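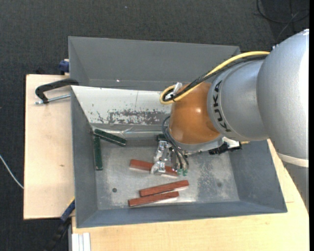 Guadalupe Bermúdez wrote in after my last column to say that anyone who puts pen to a book ought to have their library card taken away, and that pencil was no better, it was just vandalism with an escape plan. I've read her note several times now. I like it very much and I disagree with nearly all of it.

(Library books, fine. She can have library books. Those belong to all of us and I don't want to read your thoughts on chapter four any more than you want mine.)

But your own books? The ones you paid for and hauled through three apartments? Write in them! Underline, argue, put a big rude question mark next to the paragraph that makes no sense. I started doing it in my thirties, after a whole childhood of being told that a good reader leaves no trace, and I read better now. I'm slower and crankier and I remember more of it. Before that I'd finish a novel and a month later I couldn't have told you the name of the main character's sister, or whether she had one.

What really turned me, though, was buying used. There's a shop in Madstead called Shukla Books that prices anything with writing in it at 2 dollars, all of it piled together by the back door, cookbooks on top of murder mysteries on top of somebody's tax guide. I used to walk right by. Then one July it was pouring out and I got stuck by that back door waiting for it to quit, and I picked up a bread cookbook. On the page for rye, in blue ink: "NO. Too wet. Cut the water." Under that, in the same hand but a different pen: "Still too wet." And then a few pages on, next to the plain white loaf, just the word "Dad's."

I bought it, obviously. I've made that plain white loaf more times than I can count, and I cut the water on the rye, and whoever you are, you were right both times.

Now compare that to the clean copy. I've got one of those too, same book, a gift from a cousin. It's beautiful. It sits there. When I want to bake I reach for the bossy one with the ink in it every single time.

Faustino Tapia, who taught me high school history and who I still run into at the hardware store, takes Guadalupe's side of this, sort of. His complaint is with highlighters. He used to get textbooks back in June with entire pages gone yellow, and his view is that if you've marked everything you've marked nothing, you've only colored it in. I'll give him that one. A highlighter is for people who plan to read the thing later, and they mostly don't. I know because I have a box of my own college books in the closet and there's a sociology text in there that glows. I couldn't tell you one thing it says.

A note is different because you have to come up with it. Even a dumb note. Even "ha" is a decision. I found a paperback western where the previous owner had written "ha" seven times in the first chapter and then never again, and I spent the rest of the book wondering if they'd gotten bored or gotten absorbed. I leaned toward absorbed. It picks up a lot once they get to the river.

The serious argument on the other side is the next reader, and I do take it seriously. Somebody's going to get my books when I'm done with them and maybe they'd like to meet the author without me hollering from the side of the page. Fair enough! But clean copies are everywhere. Most books worth reading were printed by the truckload. There's only ever going to be one with my mother's handwriting in it, and she was a woman who corrected the grammar in Christmas letters, in red, before she put them on the fridge. I have her gardening guide. Next to the section on tomatoes she wrote "he has clearly never lived here." I'd trade the whole rest of the shelf for that line, and I don't even grow tomatoes.

I do have rules, by the way. Pencil in anything older than I am. Nothing in a book I've borrowed, even from a friend who says go ahead (they don't mean it). No giving away the ending in the margins of a mystery, ever. I bought one with the killer circled on page 12 and I'm still mad.

Guadalupe ended her note by asking whether I'd want a stranger reading my scribbles after I'm gone. I thought about it over a couple of slices of the white loaf. Yes, I think I would, except for the diet book. The diet book is going in the recycling.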